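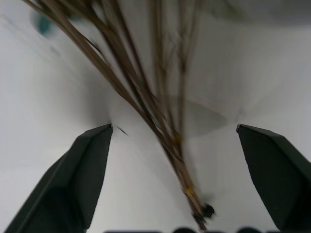

Sneha Kashyap wrote back on the first draft of this card that she could live with the arm prices, but wanted to know why the line for spare fingers was bigger than the line for vases and flowers put together. Fair point, and the answer is now in the budget notes!

Presora: planning card for a two-arm flower arranging bench
Last edited 9th July

What this card covers
Presora is our set of recorded sessions with dried flowers and small vases. This card is for labs that want to build a bench like ours and need to know what to ask for before the purchase form goes in. The data format has its own file, FORMAT.txt.

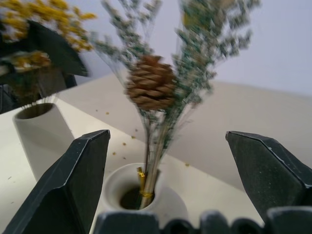
Minttu Räsänen
Equipment planning, Presora

I love this task for a first bench. The props are cheap, the stems are thin and awkward, and you learn very quickly which parts of your budget were wishful.

Budget notes
Arms: buy the pair together. We ordered ours apart in February and paid shipping twice.
Fingers: $617 for the first year, spares included. Sneha's question was about this line. We try new finger shapes often, so it stays big.
Cameras and mounts: $929. Price the wrist mounts with the cameras, and add longer cables than you think you need.
Props: $60 per refill of dried flowers and vases. Plan on 6 refills a year.

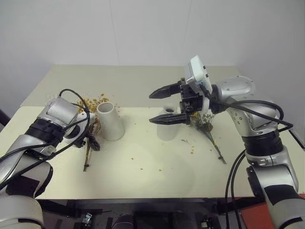
Cleaning belongs in the plan too, and I left it out of our first request. Dried blossoms shed, so put a hand vacuum and a soft brush on the list. They cost next to nothing, but adding them later meant a second form and another signature.

Leave room behind the table for cables and for a person to reach the back of the arms. We rented the Parkis room on floor area alone and had to turn the whole bench once it was in.

Still open
- Plain table or one with a matte cover (Erdal Değirmenci is getting quotes)
- Whether Rana, our second bench, shares the spares shelf
- Service contract after the first year

Send your own numbers to Urmila Maurya and we'll add them. I'd be so happy to see a bench built for less than ours!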